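Call for participants: does a shorter wash get clothes any less clean?

Varkmont is a small household testing group. We are looking for people who do their own washing and don't believe everything printed on a bottle. If you already have a favourite detergent and would defend it at dinner, please apply anyway, but expect to have it taken off you.

Why we are doing this

Most advice on laundry comes from people with something to sell. The powder makers say one thing, the machine makers say another, and the blogs repeat both. We have read a good deal of it and found very little that says how the washing was done, who looked at it afterwards, or whether they knew which load was which. Our own last attempt, in February, was not much better. The people judging the shirts had also washed them, and we have thrown those results out.

What you would do

You wash your normal household loads for eight weeks, using two plain detergents we send you, marked Gultance and Triltach. Those are our own code names and you won't find them in a shop. You swap from one to the other when we tell you. Half the loads go on your usual programme and half on the shortest one your machine offers.

In every load you include three marked cloths, which you dry and post back in the envelopes provided. You also fill in one page per load: programme, what was in it, and anything that went wrong. Please do fill in the last part. A form with nothing wrong on it for eight weeks makes us suspicious.

Who can apply

Anyone over 18 with a washing machine at home and at least two loads a week. Front loaders only, this time. The age of the machine doesn't matter. We can't take people who work for a detergent or appliance firm, or whose partner does – we have heard all the reasons why it wouldn't make a difference.

What you get

£503, paid in two parts, the second when your last cloths reach us. We don't pay extra for interesting results. You keep any detergent left over, for what it's worth.

What we don't promise

We don't promise to find anything. If the short wash does just as well, we will say so, and if the cloths tell us nothing we will say that too. Your name won't appear in the report.

How to apply

Write to Emese Medve at the Lengyel Road office by 9 July 2018. Tell us the make of your machine, how many people you wash for, and one thing you have been told about laundry that you doubt. A few lines will do.

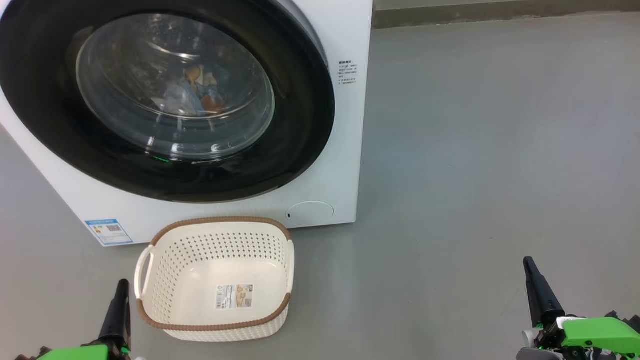

Front loader, mixed load.
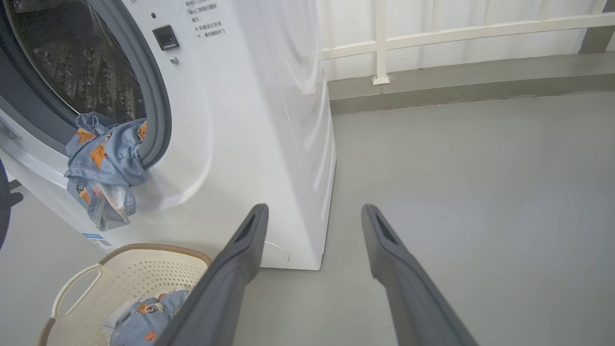

Comments

Emese, I did the February one and I'd do it again, but the form needs more room. I had one line to explain a tissue in a pocket, and that was two loads' worth of trouble. Also, my short programme won't run above 30 degrees and my usual one is 40. If you don't keep the heat the same, how will you know it's the time that matters?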